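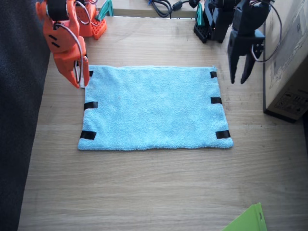
Towel folding

Towel folding is the everyday business of turning a flat, floppy rectangle of cloth into something that will sit on a shelf, fit in a drawer or hang over a rail without sliding off. I've been keeping this household encyclopedia going for a good while now, and for some reason I put off the towel entry for years (I wrote the one on doilies first, which tells you something about my priorities). It was last given a proper going-over on August 2, 2024, when I threw out most of what I'd said about bath sheets.

I'll stick mostly to terry cloth in this entry, the looped kind you dry yourself with. Flat-woven dish towels fold more like napkins and have their own page, and so do beach towels, which are really a storage problem more than a folding problem.

The cloth

Terry is a woven fabric with extra yarn pulled up into loops, usually on both sides. Those loops are what soak up the water, and they're also what makes a towel behave so differently from a bedsheet when you try to fold it. Two terry faces laid together grab each other a little. You can lift a folded hand towel by its middle and it mostly stays folded, whereas a cotton pillowcase will just slither open and make you start again.

The other thing about terry is thickness. Every fold has to go around the layers inside it, so the outside layer always has farther to travel than the inside one. Fold a bath towel into eighths and the edges won't line up like the pages of a book no matter how careful you are. They'll step back one after another, and that's fine! I spent an embarrassing number of laundry afternoons trying to get mine flush before my friend Kimie Tsuji, who used to do the linens at a small inn, told me to quit it and put the stepped side at the back of the shelf.

Towels also don't stay rectangular. The hems at the short ends are often sewn tighter than the body of the cloth, and the body shrinks at its own pace, so after a year or two in the wash you can have a towel that's wider in the middle than at the ends, or with one side running off at a slant. Loop it, wash it, dry it, and the thing has opinions. A quick tug on opposite corners while it's still slightly damp from the line will pull a lot of that back out.

Words used in this entry

Face: the side you want showing. On a plain terry towel there's hardly any difference, but if there's a woven band or a stitched name, that's your face.

Selvage: the long side edge. Sometimes hemmed, sometimes just tightly woven.

Hem end: the short edge, top or bottom.

Nose: what I call the rounded folded edge, the one with no loose layers. Kimie calls it the lip. I have also seen "bull edge" in an old hotel manual and I love it, but I've never heard a living person say it.

Tail: the side opposite the nose, where all the layer edges show.

The basic half fold

Everything else is built from this one, so it gets the most room. Lay the towel out flat on a table, long side toward you. A bed works but it's soft, and a soft surface lets the cloth sag under your hands so the corners wander. I like a bare wooden tabletop best. It has just enough slide that you can nudge the towel straight without it skating away.

Smooth from the middle out toward the edges with flat palms. Then take hold of the two far corners, one in each hand, pinching just the corner itself, and keep a little sideways pull between your hands so the edge stays taut. Lift, bring both corners toward you at the same speed, and set them down on the near corners. If one hand gets ahead of the other you'll get a diagonal wave through the cloth, and smoothing it afterward only pushes the wave somewhere else. Lift and lay it again.

The long strip you're left with has its nose on the far side and its tail toward you. Now press lightly along the strip with the side of your hand. Lightly, please. People squash their towels flat to make them fit and then wonder why they feel like cardboard.

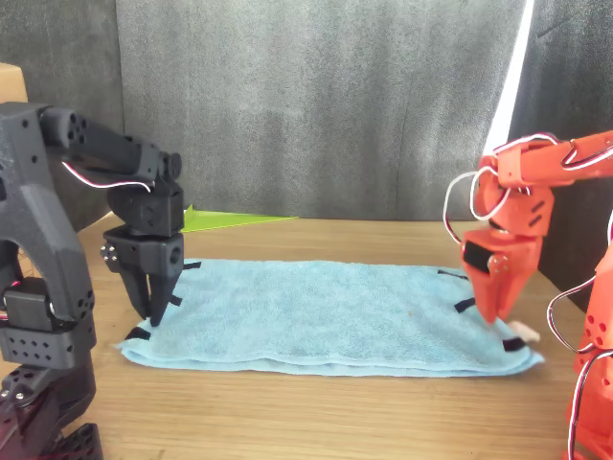 With the long strip done you've got a choice to make, and it depends entirely on where the towel is going. For a rail you can stop right there and drape it. For a shelf you'll fold the strip across in halves or thirds, and for a drawer you may want to roll it.

Halves, thirds and the great argument

I'm a thirds person. Folding the strip in thirds tucks one hem end inside the package, so you get a nose on the front and nothing much hanging loose. Folding in halves and then halves again is faster and gives you a squarer bundle, and if you have deep shelves it's probably the better bet.

Hugo Pruvost, who has written me more letters about this page than anyone else alive, is a halves man and feels that thirds are "an affectation." His point is that you can't find a third by eye. He's right that halves give you a corner to aim for and thirds don't! My answer is that you don't need to be exact. Fold one end in until it looks a bit less than halfway along what remains, then bring the other end over it. If it comes up short, open it and cheat the first fold over by a finger's width.

Some people mark their thirds. I've seen colored thread stitched at the selvage, a clothespin moved along as you go, and bits of tape put on the edges for teaching kids where to hold. Tape is fine for practice but I wouldn't leave it on terry through a wash. The sticky part gets down into the loops and then you're picking at it with tweezers.

The shelf test

This is my own, so take it as you like. Put the folded towel on the shelf nose outward, and stack another three on top. Now pull out the one second from the bottom. If the stack stays put, your folds are good. If everything above it comes along for the ride, either the tails are facing front and catching on each other, or the bundles are different widths.

That matching width matters more than neatness, I think. I once ran a fold-along through the newsletter and 193 readers sent in notes on their own linen closets. The complaint that came up again and again was the leaning stack. Nearly everyone who described one was mixing two ways of folding in the same pile, usually because there were two people in the house doing the laundry.

My own closet shelf is 15 inches deep, and a standard bath towel in the lengthwise half and then thirds sits on it with room to spare. Measure yours before you pick a fold. It takes no time and I've never once remembered to do it before buying new towels.

Rolling

Rolling starts from the same long strip. Begin at one hem end and roll toward the other, keeping the first turn tight and letting the rest follow along. Start loose and the middle will telescope out sideways like a party horn.

The Potley roll is the one with the tucked corner, where you turn a triangle in at one end before you start and then stuff the leftover point into the side of the roll to hold it shut. I learned it from a woman at the Potley swimming club, where every towel on the cart was done that way, and it's the only roll I know that survives being tossed into a bag. Don't use it on very thick towels. The point won't go in and you'll only get cross.

The Nomura fold

Readers keep asking for this one. It comes from the Nomura guesthouse leaflet, a single printed sheet that has been photocopied so often that the drawings are mostly gray fuzz. You fold the long strip, turn both ends in to meet at the middle, then close the whole thing like a book. The result is a fat little package with two noses on the front and both hem ends hidden in the center.

It looks lovely. It also takes up more height than thirds because the center is so puffy, so I save it for washcloths and hand towels and for when my sister visits.

Common troubles

Corners that won't meet. Check that the towel was square before you began. If the side edge runs at a slant, match the hem ends first and let the selvage do as it pleases.

A lump in the middle. Nearly always a care label folded in on itself. Start with the label at the tail.

Towels that feel stiff. More to do with the drying than the folding, but give the towel one hard shake before laying it out. The loops stand up again and it folds softer.

The fold springs open. The strip is too short for the number of folds you're asking of it. Take one out.

How often should you refold?

I wouldn't. Kimie refolds the top few whenever she walks past, and her shelf is a thing of beauty, but a towel that's going to be used by bedtime can look a little rumpled in the meantime.

Related entries

Dish towels and other flat weaves
Beach towels, storage of
Fitted sheets (long)
Washcloths, including the Malow square
Linen closets: shelf depth and spacing
Clotheslines and pegging by the hem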